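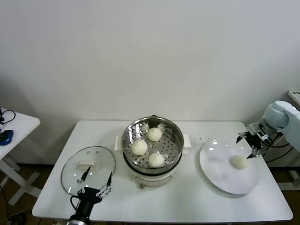 Merusell Community Kitchen: Frequently Asked Questions
Last updated March 23, 2026

What is Merusell?
Merusell is a shared kitchen that rents work space by the hour to home bakers, caterers and people who teach cooking. It opened in February of last year in the old Bikamar print shop. Hanneke Groen runs it, and Umut Erdem handles bookings.

Do I need to be a member?
No. Anyone can book a station. Members pay $12 a year and can book up to two months ahead. Everyone else can book up to two weeks ahead.

How much does a station cost?
A half day is $184 with use of the ovens and $190 with use of the ovens and the walk-in cooler. Cleaning supplies and trash pickup are included. Flour, oil and other ingredients are not.

What do I have to show before my first booking?
A food handler card in your own name and proof of liability insurance. If you sell to the public, we also need a copy of your business license. Send everything to the office at least five working days before you plan to cook. Umut will write back if something is missing.

Can I bring my own equipment?
Yes, for small countertop items such as mixers, rice cookers and steamers. Cords must be in good shape and the plug must be grounded if the maker supplied it that way. One outlet can carry up to 3000 watts, counting everything plugged into it. Deep fryers and gas burners are not allowed at the stations.
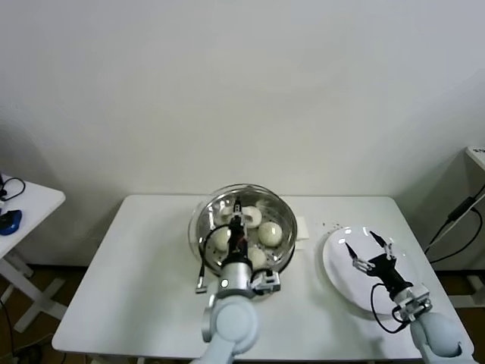

Buns in a steamer on a white table.

Can I leave things overnight?
Dry goods can stay in a locked cage, which you rent by the month. Label everything with your name and the date. Food left in the cooler after your booking ends is thrown out the next morning.

Do you offer classes?
Yes. Darmawan Pasaribu teaches knife skills and basic stocks. Gülizar Ertürk teaches flatbreads, filled doughs and yogurt. Classes are listed on the booking page when dates are set. Children under 12 need an adult with them for the whole class.

Can I teach my own class here?
Write to the office with a short outline and the number of people you expect. You set the price and keep the fees. We charge the normal station rate.

What if I need to cancel?
Cancel three days ahead or more and you get a full refund. After that we keep half. If you don't show up, we keep all of it. You may pass your booking to another person who already has papers on file with us.

Is there parking?
Two loading spaces are at the back door on Kaushik Lane, with a limit of 20 minutes. The Dareo garage across the street is open until midnight.

Who do I call if something breaks?
Nazmiye Kılıçarslan is the building manager. Her number is posted next to each sink. Please call her before you try to fix anything yourself.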